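Re: [Wultow-users] unit price rounding on imported catalogs

> We load about 1000 table linen items from the Vullov feed every month.
> After the last update, 289 of them show a unit price one cent
> lower than the invoice. Is the import truncating?

Yes. The importer converts case price to unit price before it applies the tax rate, and the intermediate value is stored with two decimals. The third decimal is dropped. Items sold singly are not affected, only those with a case quantity above one.

Setting price_scale to 4 in the import profile fixes new records. Existing records keep the old value until they are loaded again.
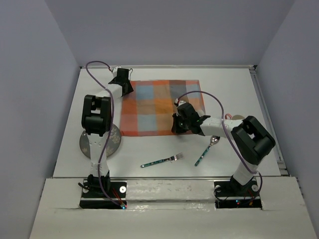

Cukunum wrote that price_scale = 4 had no effect on their side until the cached profile was deleted, and that a reload in batches of 300 avoided the timeout.

That matches what I see in version 7. The profile is read once at startup - a restart does the same thing as deleting the cache. The batch limit is a separate problem and already has a ticket.

Please do not correct the prices by hand before the reload. Edited rows are flagged as manual and the importer skips them.

Maldonado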